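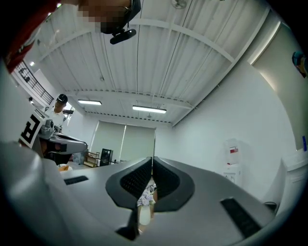 Members of the Rastia Residents Forum are invited to comment on the proposed change to flower deliveries in the shared lounges. The present contract with Sundine supplies cut stems twice a month at a cost of 200 dollars per building. Pale lavender flowers in a white vase are the usual sort of arrangement, and the question is whether they should be replaced with potted plants from June.

hallmonitor_b
I support the change. Cut stems last a week at best in the Kurian building, where the heating runs high. A potted plant would serve the lounge for over 35 weeks with ordinary watering.

eastwing2
I must respectfully disagree. Potted plants were tried on the second floor and attracted gnats. The quote from Porkeo also leaves out replacement of dead plants.

hallmonitor_b
The gnats were the result of overwatering. A written schedule would address this.

eastwing2
A schedule was posted at the time and was not followed. I request that the present contract remain in force until Porkeo revises its terms.

quietfloor
Residents with allergies should be consulted before either option is approved. Lilies in particular should be excluded.

This site uses cookies. By continuing to browse, you accept our cookie policy.

Comments (2)

mapleside: Please confirm whether the lobby is included.

t_north: Sundine changes the water at each visit. Would Porkeo do the watering?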